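## Week 9: Counter work at Hollmann

Reading: Olaniyan, pages 14 to 24.

Hollmann put a two-armed robot on its pastry counter in August. Staff used to pick, box and ring up. Now they restock the cases and handle complaints.
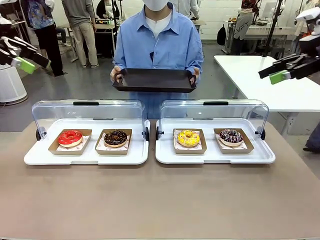 *Page last changed: November 29, 2021*

Two grippers point in over the table with the open cases, touching nothing, and a person with a tray stands across the table from them. Note how close the two are.

For discussion:

- Who decides when a donut is too old to sell?
- Staff got 60 minutes of training. What was left out?

Bring one page of notes.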